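Small gears on the table – a page of my gallery

My name is Rosemarie Hellwig and on this page I collect things about small metal gears. I began with clock parts from my uncle's workshop in Fodov, and later I became interested in the plain spur gears that people buy for models and little gearboxes. The gallery is not very large, but I try to add something every month. Click on a picture to see it bigger.

1. Two spur gears and a metal disk
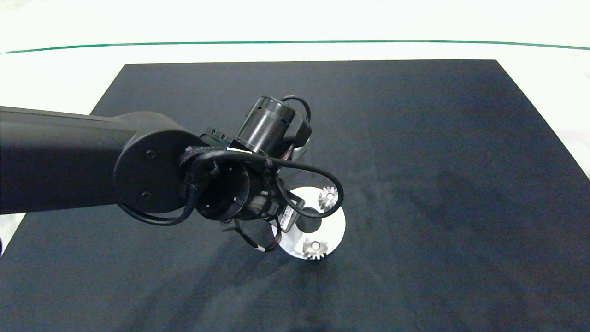

A spur gear has straight teeth, parallel to the axle, and it is the most simple kind to make and to measure. I like silver ones on dark cloth, as the teeth are then easy to follow with the eye. On a white table the same gear almost disappears.

If you want to buy gears by post, write the number of teeth and the bore in your order. I once ordered 100 gears from Remeck and forgot the bore. They were very polite, but I had to wait until August for the exchange.

2. A small gear on the black mat

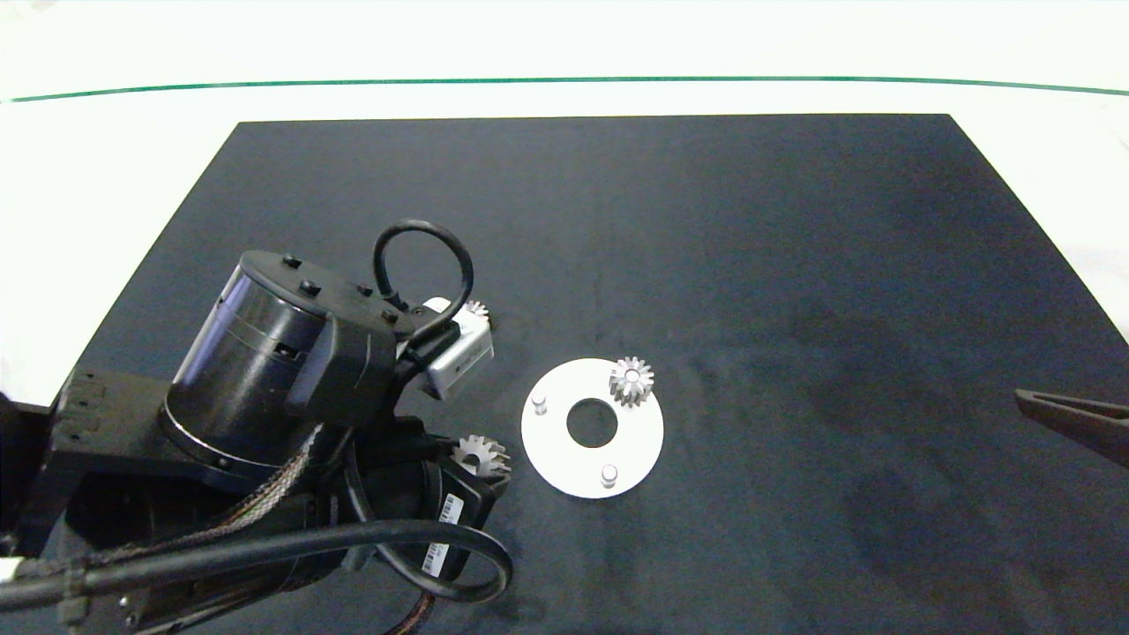 Fine teeth need more care than big ones. I clean them with a soft brush and never with a steel one, and I keep them in paper envelopes, five in each. Plastic bags are also good, but the paper is easier to write on.

Mr. Kneževič asked me by mail which oil I use. For storage I take only a very thin one – too much oil collects dust between the teeth.

More pictures are in the Didside album. Please write to me if you find a mistake in my text.

Last change: 2019-04-14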